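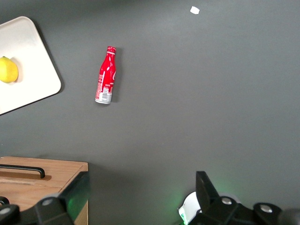

3.4 Sleep diaries and follow-up calls

Participants in the Kirnora arm kept a paper sleep diary for 11 weeks after the birth. The diary asked for time of going to bed, estimated time of falling asleep, number of wakings, and whether each waking was caused by the baby. The last item was added after the pilot, in which it was found that total sleep time alone did not separate women with postnatal insomnia from women whose sleep was short but easily resumed. A waking was coded as unprompted if the mother reported that the baby was asleep throughout. Where the entry was blank or could not be read, the night was treated as missing and no value was carried forward.

Follow-up calls were made by two trained interviewers (Thepsuriya and Öztürkmen) using a fixed script. Calls lasted around 20 minutes and covered mood, worry at bedtime, feeding method and any change in medicines. Women who reported four or more unprompted wakings a night on at least three nights in the previous week were offered a further call with a perinatal nurse at the Thammasiri clinic. The offer was made whether or not the woman was already under the care of a mental health team, and acceptance had no effect on her place in the study. 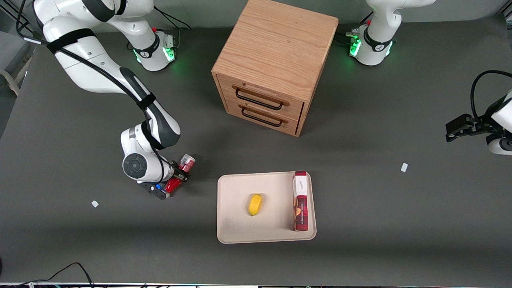 Figure 3. Red can held in the right gripper.

Interviewers were not told which group a participant had been placed in. Blinding was difficult to maintain in practice, as several women mentioned the bedtime programme during the call without being asked. These calls were flagged and kept in the main analysis; a second analysis leaves them out (see Section 4.2). Of the 200 women who gave consent, those who returned fewer than half of their diary pages were kept in the call data but dropped from the diary data.

Worry at bedtime was scored on a short scale written for the study. The items were worded to avoid the term "anxiety", which some women in the pilot took to mean a formal diagnosis and were unwilling to endorse. We accept that this limits comparison with earlier work. Scores were entered twice, by different staff, and disagreements were settled by going back to the call notes.

No attempt was made to measure sleep with a wrist device. Periods spent lying still while feeding may be recorded as sleep by such devices, and the error would be expected to fall unevenly between women who fed lying down and women who did not.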